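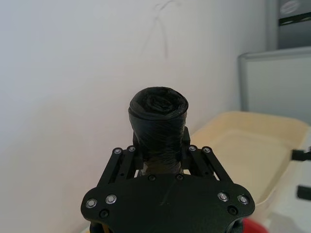
Trash bags, bins and other small stuff that keeps my kitchen sane

I've been collecting these little tricks on the inside of a cabinet door for years (sticky notes, mostly) and the door is full, so onto the website they go!

Keep the roll in the can. Drop your spare bags into the bottom of the trash can, under the one you're using. When you pull out a full bag the next one is right there, and you don't have to walk across the kitchen with sticky hands. I put a sheet of newspaper down first in case of leaks.

Let the air out. If a new bag balloons up and won't sit flat, drill a couple of small holes near the bottom of a plastic can. I did mine in August and the bags slide out so much easier now, no more wrestling.

Baking soda, but not too much. Two spoonfuls in the bottom of the can, swapped when you wash it. I used to dump in half a box and all I got was a white floor.

Sort where you stand. We used to have one recycling bin out in the garage and guess what, everything piled up on the counter. Now there's a small bin for each thing right by the sink, and I empty them on the way to the car.

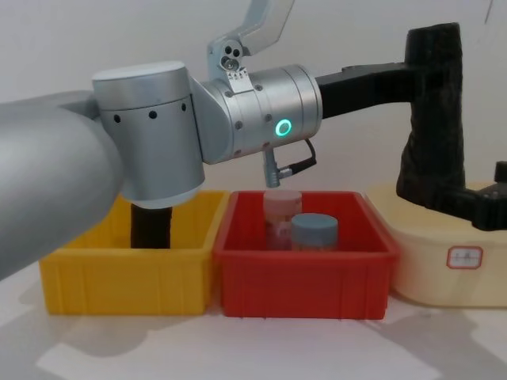 Give each bin its own color if you can, or a strip of colored tape if you can't. My family ignores labels completely but they do seem to notice yellow! Square bins waste less room than round ones, and measure the shelf before you go shopping (I came home with 4 that stuck out past the edge, and back they went).

Wash bins outside on a warm day with dish soap and an old broom, then turn them upside down on the grass until they're bone dry. Putting a bag into a damp can is how you get that smell.

And freeze your fish scraps until the night before pickup. Shrimp shells too. Just write on the bag what it is, or somebody will thaw it for dinner.

Updated August 18, 2026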